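Chapter 7

The Sink and the Machine Beside It

In this chapter
Why the dishes are never done
The three stations of a cleanup area
Scraping, rinsing, and the argument over both
Loading a rack so that water can reach it
The things that stay out and get washed by hand
Key terms: landing space, drain side, nesting, air gap, hand load

Katia Mancuso ran the kitchen at the Zunbridge residence hall for long enough to form views on people, and most of those views were formed at the sink. Every January she gave the new residents the same short talk. She held up a mug and asked who was going to wash it. Some hands went up. She then put the mug down on the counter, went on to fire safety and the mail room, and came back to the mug at the end of the hour. It was still on the counter. She did this for years and reported that the mug was touched once, by a student who wanted to know if it was free.

Chapter 6 dealt with cooking, a subject people will buy books about and photograph. We come now to the part of kitchen work that gets no photographs to speak of and takes up a good share of the evening. Students sometimes ask if they may skip this chapter. They may, in the same sense that they may skip the dishes.

7.1 A job with no end

Most household tasks have a point at which you can stop and look at what you did. A shelf is up. A hem is sewn. Dishes are different in that the person admiring the clean kitchen is usually holding a glass. For this reason we will treat dishwashing as a flow, like laundry or mail, and we will judge a kitchen by how easily things move through it. A spotless counter at nine in the evening may only mean that everything has been pushed into the oven. (Check the oven.)

A flow has places where it slows down. In the kitchens our students visited for the Gavton household survey, the slow place was seldom the washing itself. Dishes waited on the counter for somebody to empty the dishwasher, and the dishwasher waited for somebody to find out if the load in it was clean. Tae-yang Han, who wrote up the survey, gave this condition the name "the standoff," and it has proved more popular with readers than anything else in the report, including the findings.

The cure for the standoff is dull. Empty the machine as soon as the load is cool enough to handle, and let dirty things go straight in from then on. A household that does this one thing can be quite bad at all the rest and still find a clean fork.

7.2 Three stations

Whatever the size of the kitchen, cleanup takes place at three stations.

The first is the landing space, where used dishes arrive. It ought to be next to the sink and it ought to be kept clear, two conditions that pull against each other from the moment anyone moves in. Toasters love a landing space. So do keys, school forms, and bananas.

The second is the wash station, meaning the sink, the dishwasher, or both. Where there are both, they should be close neighbors. A person with a dripping plate should be able to turn and set it down in the rack without a walk. If the floor between sink and dishwasher has a mat on it, somebody in that house has already learned this.

The third is the drain side, where washed things dry. It may be a board, a towel, or a rack. In a kitchen with a double sink, the rack often goes over or into one of the bowls, so that the drips land where drips belong and the counter stays free. The price is that you have given up half your sink. Whether you miss it will depend on how often you wash a roasting pan.

Sherif Mansour, who taught this course before either of the present authors, used to have his classes draw the three stations of their own kitchens from memory and then go home and check. Nearly everyone drew the landing space too large. Quite a few forgot to draw the drain side at all, having never dried a dish.

7.3 Scraping and rinsing

Scrape first. Bones, rice, labels, toothpicks, and the cheese that has become part of the plate should all go before the plate reaches the machine.

Rinsing is another matter, and families have gone quiet at dinner over it. One school washes each dish thoroughly by hand and then puts it in the dishwasher, as one might shower before a bath. The other sends in a plate of lasagna and trusts to science. Follow the manual that came with the machine. If the manual is gone, scrape well, skip the rinse for a week, and look at what comes out. You will have your answer, and a filter to clean.

Cups deserve a word of their own. Pour out what is left in them. This sounds too obvious for a textbook, and the authors thought so too until they shared an office. A cup that goes in with coffee at the bottom gets turned over on the way to the rack, and the coffee goes wherever it likes.

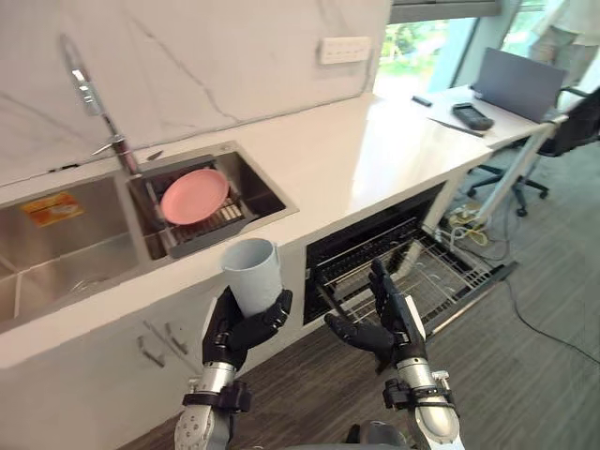

Figure 7.1 Sink and open dishwasher within reach of each other. A plate stands on the drying rack in the right-hand bowl; the cup is still in hand.

7.4 Loading the rack

Water in a dishwasher travels in sprays. A surface that the spray can't hit doesn't get clean, no matter how long the cycle runs or how much you paid. From this single fact you can work out nearly every rule of loading.

Cups and glasses go open side down. Set them at a slight lean if the rack allows it, or a small pond will form on every base and wait for your sleeve. Plates stand with their dirty faces toward the spray and an air gap between each one and the next. Bowls may overlap but must not nest. Nesting is what spoons do in a crowded basket, and a nested spoon comes out exactly as it went in, only warmer.

Big flat things go at the sides or the back. A cutting board in the middle of the lower rack is a wall, and everything behind it will spend the cycle in the dry.

Before you close the door, spin the spray arms with a finger. If one knocks against a pan handle, move the pan. Tín Trình, our lab assistant, put this last rule on a card and taped it to the teaching machine, where it was promptly covered by another card asking who took the good sponge.

7.5 The hand load

Some things stay out: sharp knives, cast iron, most wood, anything glued, and anything your grandmother would ask about by name. Together they make up the hand load. Wash them in order from cleanest to greasiest, changing the water when you would rather not look at it, and put them on the drain side with room between them.

Sort the hand load out before you start. A knife left at the bottom of a full sink is found by touch.

Before you read on

Find out, without opening it, whether the dishwasher where you live is clean or dirty. Write down how you knew. If you had to ask someone, write down what they said, leaving out the tone. Bring your notes to the discussion of Section 7.6, "Whose Turn Is It?"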